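Teleoperation Demonstrators, Simulated Grasping (Part Time, Paid)

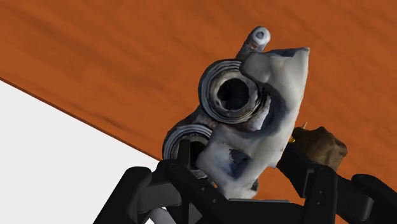

Bratwood, 2026-04-27

Miklow is hiring people to show a robot how to pick things up. The work is done by remote control in a computer simulation. You sit at a desk with a headset and a hand controller, and you move a two-sided gripper on the screen until it has hold of an object. The software records what you do. Those recordings are then used to train a grasping program.

We have 5 openings at our Bratwood office. No experience with robots is required. People who have worked in assembly, sewing, dental labs, kitchens, or package sorting have done well at this, and so have people who had never done any of those things.

What the work is

Most of the objects in the current set, which we call Mirnilen, are scanned from real items. The scans are not clean. Surfaces are lumpy, colors run together, and it is often hard to say what a thing is meant to be. One object might have rolled ends like wound tape, a short peg sticking out of the top, and a soft-looking white shell down one side. You do not have to identify it. You have to find a place where the fingers can close on it, close them, and lift.

There are 136 objects in the set. Each one is placed on a wood-grain table in a number of different positions, for a total of 1906 starting positions to be covered by the whole group. Some positions have a second object right beside the first. Part of the job is deciding whether to work around it or take hold of the object from another side.

A normal shift goes like this:

You log in and run a short calibration so the gripper follows your hand correctly.
You load your assigned list of objects.
For each position, you bring the gripper in, close it, lift, hold until the tone sounds, and set the object down.
You mark the attempt as good, poor, or failed, and add a note if something looked wrong with the scan or the physics.
At the end of the shift you upload the recordings and fill in the log sheet.

Failed attempts are kept. Please do not delete them or try to hide them. We need smooth, steady motion more than we need speed, and a slow clean grasp is worth more to us than three quick ones with a lot of jerking and correcting.

The gripper has jointed fingers, with several links on each side. The links bend as they meet the object, so the fingers will not always end up where you first pointed them. It takes most people a few shifts to get used to this. You will also need to get used to the fingers blocking your view of the part you are trying to hold. You can move the viewpoint, and you should do so often.

Hours and pay

Shifts are four hours long, morning or afternoon, with a fifteen-minute paid break in the middle and shorter rest periods from the headset whenever you need them. We ask for at least three shifts a week. You choose your shifts two weeks ahead on a shared schedule. Evening shifts may be added later.

Pay is hourly and is the same for every demonstrator. There is no bonus for the number of grasps completed. The rate is given in the information sheet that we send to everyone who applies, before any interview. Training time is paid at the full rate.

The positions run through December. Some may be extended if the next object set is ready by then, but we cannot promise that now.

What we are looking for

You must be 18 or older and legally able to work in the United States.
You should be able to use at least one hand for fine, repeated movements over a four-hour shift with breaks. The controller can be set up for left or right.
You should be comfortable wearing a headset. If you find that you can't, a flat-screen setup is available at two of the desks. Tell us ahead of time so we can hold one for you.
You need to be able to follow written instructions and write short, clear notes in English.
Glasses are fine with the headset in most cases. Bring them to the tryout.

If you have a history of seizures or strong motion sickness, please read the safety page of the information sheet before you apply.

Training

New demonstrators spend their first three shifts on practice objects such as blocks, cups, and a plain ball. None of that material goes into the final set. On the fourth shift you start on scanned objects with a lead sitting next to you. Muchen Xiong runs the training and reviews everyone's first batch of recordings. You will get written comments on that batch, and you can ask to go over them in person.

After that, reviews take place once a month. They cover steadiness, how well the fingers are placed, and whether your good/poor/failed marks match what the reviewer sees.

Your recordings

We record the motion of the controller, the buttons pressed, the position of the gripper and the objects, and the view from inside the simulation. We do not record your face, your voice, or the room. Recordings are stored under a number and not under your name. Miklow keeps the rights to recordings made on paid time. The full terms are in the agreement you sign on your first day, and you may take a copy home to read before signing.

Where

The office is on the second floor of the Tavares Building in Bratwood, room 81. There is an elevator. Parking behind the building is free, and the bus stop is on the same block. The work has to be done on site, as the controllers stay in the office.

How to apply

Send a short message through the contact form on the Miklow jobs page. Put "Demonstrator" in the subject line and include:

your name and the best way to reach you
which shifts you could work
any past work that involved careful use of your hands, in a few sentences
whether you would want the headset or the flat screen

A resume is welcome but not required. Please do not send videos.

Everyone who meets the basic requirements will be invited to a one-hour paid tryout. You will get twenty minutes of instruction and then try a few grasps yourself. We do not expect the grasps to go well at the tryout. We look at whether you listen, whether you adjust after a miss, and whether the setup is comfortable for you.

Applications are read in the order they arrive, and the posting will be taken down when the openings are filled. Questions about the training or the equipment can be sent through the same form, marked for Muchen Xiong.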